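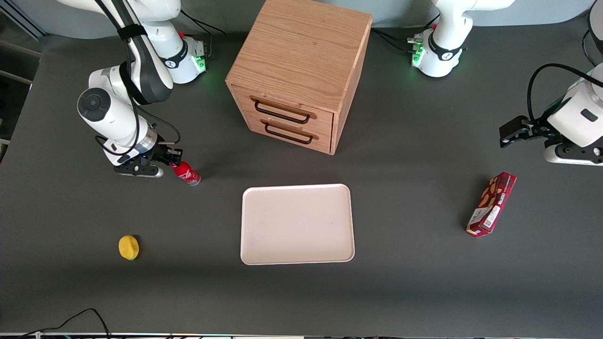 Felari cell: setup and upkeep notes

This file covers the two-arm tabletop cell kept at the Rees workshop, software profile Tritus. Read it before changing anything on the arms or the cabling. Most stoppages last winter came down to cable wear at the wrists. The cable on the right arm runs along the outside of the links under a black strap, with a loop left down near the wrist. Keep that loop. If the strap is pulled tight the connector takes the load every time the arm reaches down over the table.

Start-up

Switch on the cabinet supply, wait for the status lights to go green, then load the Tritus profile. Home the left arm first. Speed is capped at 50 per cent until both grippers have been opened and closed once.

Gripper care

Wipe the finger faces at the end of each shift. Smooth metal such as an aluminium bottle will creep in dirty fingers, and a grip near the neck leaves little margin. Check the flange bolts every 125 hours and replace the finger pads in pairs — never one side only.

Cables

Spare straps and both wrist cables are in the Mindon case, bottom layer. Replace wrist cables at 12 months whatever they look like. After a swap, run the slow sweep with the grippers empty and watch the loop through the full turn of the wrist.

Known issues

Left arm drifts after a warm restart. Home it again.
The log drops entries older than 36 days, so copy them off before then.

Last revised in June.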